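Workshop > Robot Builds > Help

Purple wrist camera cables snagging on two-arm bench setup
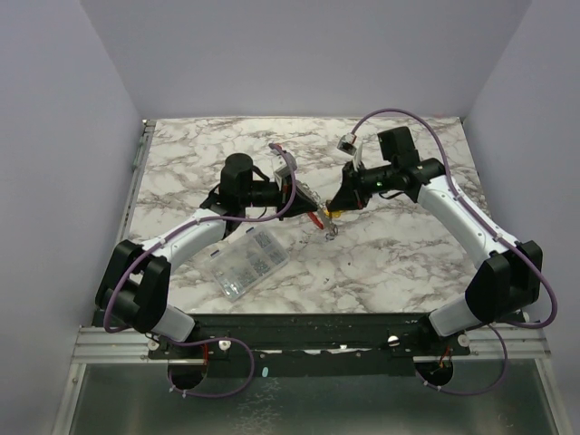
Both arms over the table, screw organizer at left.

Karim Benkirane
The cable from each wrist camera runs back along the upper link and around the elbow. Mine catches at the elbow when the arm folds. Longer cable or shorter?

Orathai Khamphan
Same length, but tie it on both sides of the elbow and leave slack between. I did that in February, no snags since.

Filali
shorter worked for me

33 shares | 2 comments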